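Toy blocks

Toy blocks (also called building blocks, or just bricks in our house) are small solid shapes that children stack, sort, line up and knock over. I've kept this entry going for the Wudach play pages for a while now, and it's still the one I get the most letters about!

Shapes

The cube is the one everybody pictures first. After that come triangular blocks, which make good roofs, and hexagonal ones, which I love because they fit snugly together like honeycomb. Half-rounds, arches and cylinders turn up in the bigger sets. My old Danladi box held 40 pieces and had far too many cylinders (they roll under the sofa, every single time).

Colour

Plain blocks are lovely for building, but painted or dyed ones give you sorting games as well. Red, blue and yellow are the usual colours – green tends to come next. Olumide Edet, who edits the puzzles entry, thinks colour distracts from shape. We've never agreed on that one.

Playing surface

Carpet is hopeless for towers. I'd go for a low table or a flat board, and a wooden board is my favourite as you can lift it out of the way at teatime with the building still on it, if you're careful.

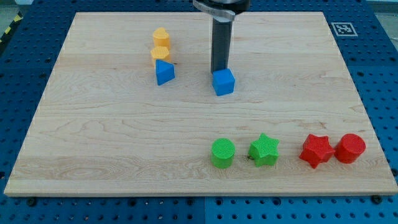
A pale board is best with bright blocks, I find, and a bit of grain doesn't bother anyone. Mine is from Jindell and has a slight warp that I keep meaning to sort out.

Common games

Copying is the simplest: one person lays out a pattern, the other makes the same. Then there's sorting by shape, and the tallest tower, where our record stands at 7 hexagons with a triangle on top – it wobbled horribly.

See also: Jigsaws, Marble runs, Pegboards

Last changed Mon 14 May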